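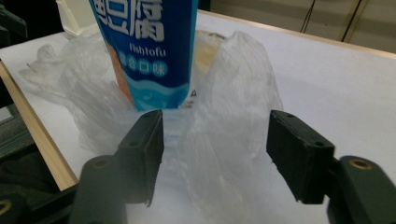 Minttu Heiskanen remembered that in Utdale people went to the pictures without asking what was showing. They went to see a face they knew, she said, and found out the title in the lobby.

Chapter 3
Stars and Their Audiences

The Trurmont opened in November with 577 seats. For years its posters gave the lead player's name in larger type than the title – often much larger. This chapter looks at how studios built such names, and at what audiences did with them. We begin with fan mail. The 197 letters kept at the theater are mostly short, and 57 of them ask for a signed photograph. Others give advice on roles, hair and marriage. Terms in the margin are explained at the end of the chapter.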